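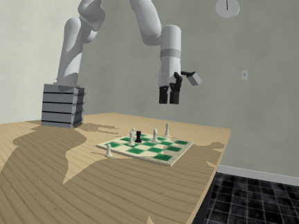
Rocío Maldonado is an American singer, songwriter and record producer. She is known for her work as the lead vocalist of the folk-pop group Drullance and for a solo career that began after the group stopped touring. Her songs are performed in both English and Spanish.

Early life and education

Maldonado was born in Voddale, where her father repaired pianos and her mother taught Spanish at the public high school. She is the younger of two daughters. The family was not well off, and she has said in interviews that most of the instruments in the house belonged to customers and had to be returned. She began piano lessons in elementary school and moved to the guitar in her early teens.

She attended Voddale High School, where she sang in the concert choir and wrote the music for a student production in her senior year. After graduation she enrolled at Lewis College to study accounting, changed her major to music theory in her second year, and completed her degree on schedule. Her senior project, a set of songs for voice and string trio, was later rewritten for her first solo album.

Career

Drullance

While at Lewis College, Maldonado formed Drullance with four other students. The five members performed at first in campus dining halls and at a coffee shop near the music building. The group's early sets consisted largely of traditional songs, and original material was added as Maldonado and the group's bassist began writing together.

The group's first recording, an extended play titled Porch Light, was sold at concerts and through the mail. A full-length album, The Long Field, followed and was distributed by the independent label Brudamus. Reviewers praised the vocal harmonies, while several found the second half of the record too slow. The single "Count the Windows" received regular play on college radio and remains the group's best-known song.

Drullance toured for several years as an opening act before headlining its own concerts in small theaters. The members agreed to stop touring after the release of their second album, citing family obligations and the cost of travel. The group has not formally disbanded.

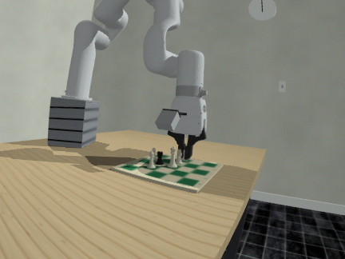

A robot arm reaching down toward a green and white chessboard.

Solo work

Maldonado signed with Brudamus as a solo artist and spent a winter recording in a converted feed store outside Voddale. The resulting album, Borrowed Keys, was produced by Maldonado herself and included her first published songs in Spanish. The title refers to the pianos that passed through her childhood home.

The album was introduced at a concert at the Voddale Opera House on 2018-07-21. All 1297 seats were sold, and a recording of the performance was later released as a live album. The program included the whole of Borrowed Keys in order, followed by three Drullance songs for which the other members of the group joined her on stage.

Her second solo album, Salt Road, made greater use of brass and percussion. It was less favorably received than its predecessor, although the song "Abril" was widely covered by choirs and school ensembles. Maldonado has since divided her time between her own recordings and producing for younger artists on the Brudamus roster. 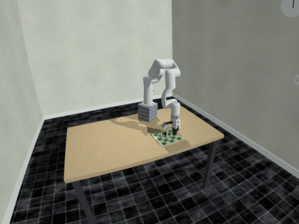

Musical style

Maldonado is a mezzo-soprano. Her singing is generally described as plain and unornamented, with little vibrato. She writes most of her songs at the piano but performs them on a nylon-string guitar, often in lowered tunings. Her lyrics tend to deal with work, houses and family history, and seldom address romantic subjects directly.

She has named church hymns, the boleros in her mother's record collection and American country music of her grandparents' generation as her main influences.

Personal life

Maldonado lives in Voddale with her husband, a high school band director, and their two children. She teaches a songwriting workshop there each July, with places set aside for students from the county's public schools.

Discography

With Drullance
Porch Light (extended play)
The Long Field
Second Cutting

Solo
Borrowed Keys
Live at the Voddale Opera House
Salt Road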